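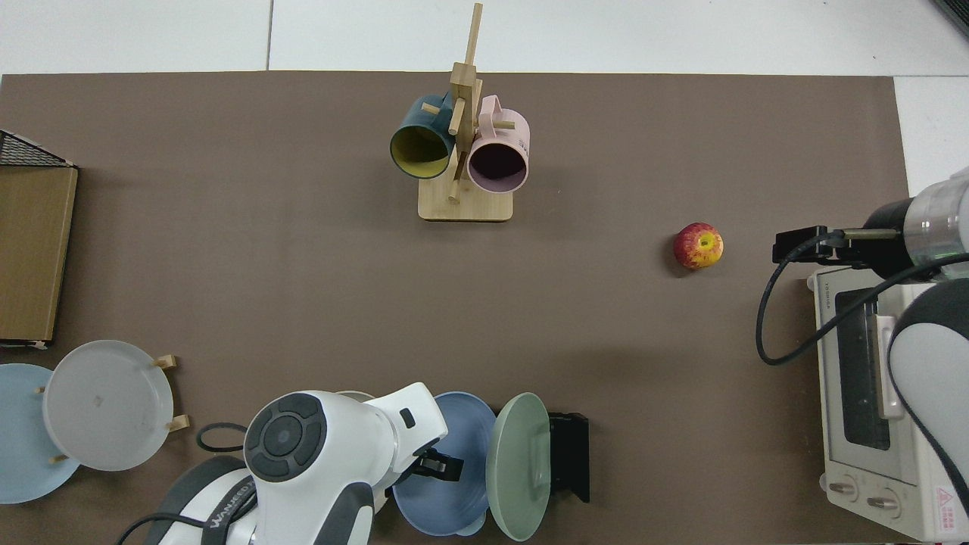 Jolán Veres wrote in April to tell me that dishes belong behind a door. She finds plates on a counter untidy however straight they stand, and she thinks people who keep them out have given up on finding room for them. She also said a mug tree is the first thing she would throw away if she moved in with somebody who owned one.

I disagree with most of this. I have kept my everyday dishes on the counter for nine years, in two apartments, and I would do it again in a house with all the cabinets I wanted.

My case starts with how few dishes a small household uses in a day. A plate at breakfast, a plate at supper, a mug or two, a bowl. Everything else in the cupboard is for company or for nothing. When I packed up my last place I found 12 dinner plates in one stack, and the bottom half had gray rings on them from never being moved. The top ones were scratched. I had been eating off the same few plates and lifting them on and off the others like a lid.

A stack is a bad way to keep something you want one of. If the plate you want is third down, you pick up two, hold them, slide out the third and put the two back. People do this every day and chip the rims doing it. A plate standing on its edge comes out by itself and goes back the same way.

The usual answer is to buy a better cabinet. I asked for prices before I moved. Rakus quoted me $3,186 for a run of wall cabinets with a pull-up plate drawer, and Pálfi came in at $2,257 for plain shelves with doors. Both firms were polite and I am sure the work would have been good. What I bought in the end was a rack, a stand and a mug tree, and I could carry all of them home on the bus.
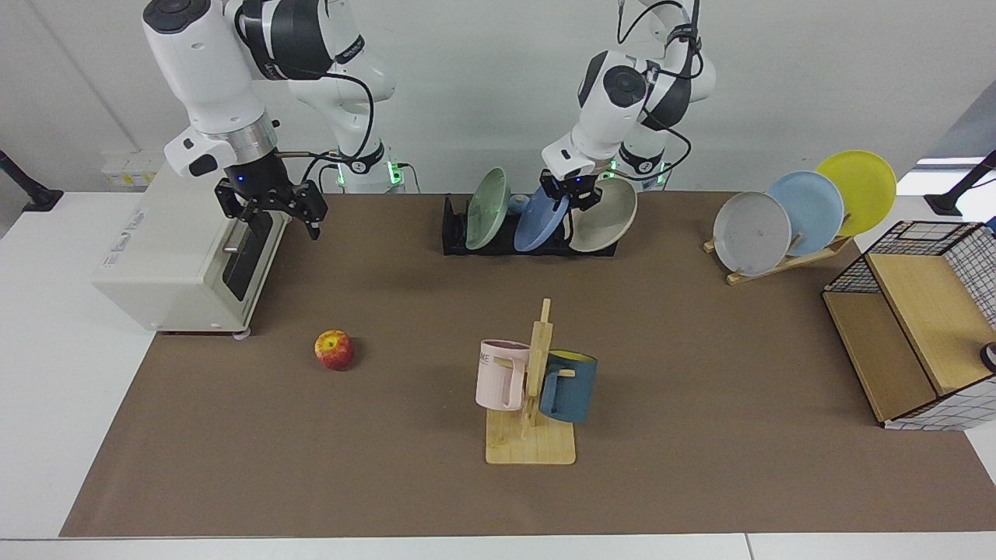

I don't mind plates that don't match, either. When they are stacked in the dark, a set looks right and odd ones look poor. When they stand up side by side, the different colors are useful. In my house the yellow plate is the one for toast, and a guest can be told "the blue one" and get it without opening anything. I have never had to explain my kitchen to a visitor for more than a minute.

The mug tree deserves a better name than Jolán gives it. A hanging mug takes up space above the counter that would be empty anyway, and the inside faces down or sideways, so dust has less chance of settling in it. The objection I take seriously is that trees tip over. They do, if you hang one heavy mug high on one side. Put something on the other side, or hang it low. Buy one with a wide, heavy base and leave the tall thin ones in the shop.

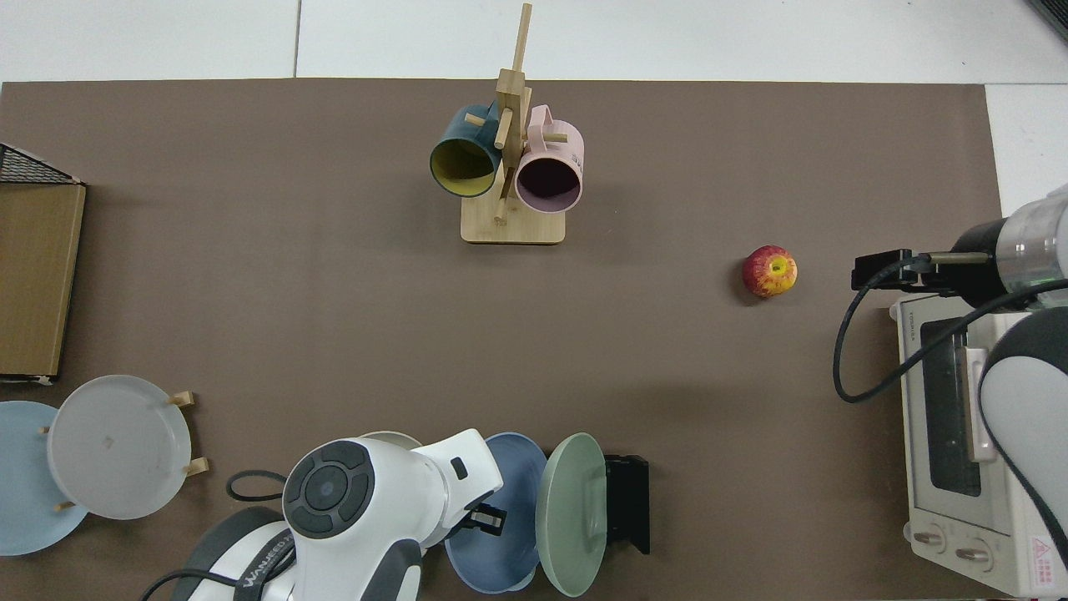
Where the Other Side Is Right

Grease is the real problem. Anything standing near a stove gets a film on it, and a plate you didn't use this week will need a wash before you use it. I keep my rack well away from the burners. In a kitchen where that can't be done, Jolán wins the argument and the plates should go in a cupboard.

Small appliances make it harder too. A toaster oven needs clear space on its sides and above it, and that is space you can't give to dishes. If the counter is short, choose one or the other. I see people push the two together and then put the bread on top, which is asking for trouble.

Then there is fruit. I like an apple left out where I will see it, and I eat more of them that way than I did when they were in the refrigerator drawer. But fruit rolls, and it should have a bowl. Leopold Schwaiger keeps his apples in a soup plate and claims it has improved his whole diet. I would settle for knowing where they are.

Last, a drying rack is a poor place for permanent storage if it is also the only place to dry things. The clean plates get dripped on. I use a rack for drying and a separate stand for plates that are done. If you only have room for one piece, empty it every night.

None of this takes me back to doors. Start with the dishes you used today and put only those on the counter. Leave the rest in the cupboard for a month and see which ones you go in for. I went in for a serving dish, once, and gave eight of the plates to my sister.

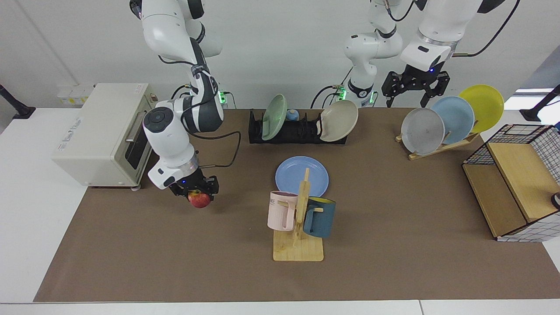
Letters and Corrections

In my last column I said the Metitz plate stand came with a felt strip under the base. It does not. The strip on mine was added by the shop. Readers with stone counters may want to buy one separately.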